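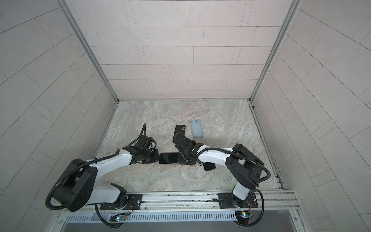 Bathroom and Wet Room Walk-Through Checklist
Ekeck Guest House, ground floor, May round

Welcome back to my favorite job of the spring! Mark each line OK, WATCH or FIX. Comments are mine from this year's round, so feel free to write your own next to them.

WALLS AND TILE

Tap test, every wall, low to high: OK
Solid all the way across in the Song room, and what a lovely sound a well-bedded tile makes.

Grout lines, cracks or gaps: WATCH
Hairline crack behind the door in the Mandovberg room. Pencil a mark at each end and look again next month.

Sealant at wall and floor joints: FIX
Peeling beside the shower tray in the Song room. Cut it all out and start fresh. New sealant over old never lasts.

Mold or dark spots in corners: OK
Such an improvement on last year! The longer fan timer is doing great work.
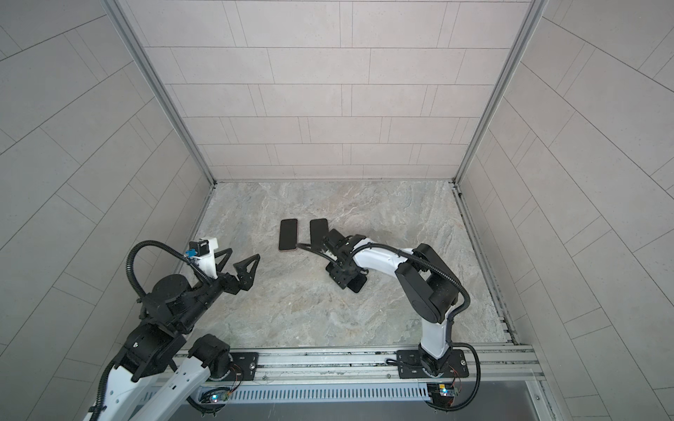

FLOORS

Slip check with a damp shoe, 5 spots per room: WATCH
Four good, one slick, right where people step out with soapy feet. Try a stiff brush and plain water before buying any treatment.

Drain cover seated and screwed down: OK

Drain runs clear with the shower on full: FIX
Slow in the Mandovberg room. Lift the trap, rinse it, refit the ring with the lip facing up (I got this wrong two years running).

Door threshold, no raised edge: OK

WATER AND POWER

Hot water at the basin, thermometer reading written on the back page: OK

Shutoff valves turn freely: OK
Give them a quarter turn and back. They love a little exercise.

Meter reading: 1,042
Nothing moved with all taps closed for half an hour, so no hidden leak. Hooray!

Ground fault outlets, test and reset: OK
Both tripped at once and reset cleanly.

Fan pulls a sheet of tissue to the grille: WATCH
The tissue holds, but only just. Vacuum the Datarska fan and test it again.

GRAB RAILS

Pull hard in 2 directions: OK
No movement at all.

Screw covers in place: FIX
One missing in the Song room. Spares are in the blue tin under the stairs.

STILL TO DO

Sealant, drain trap, screw cover, in that order. Keep the shower off overnight after sealing and hang the sign on the door.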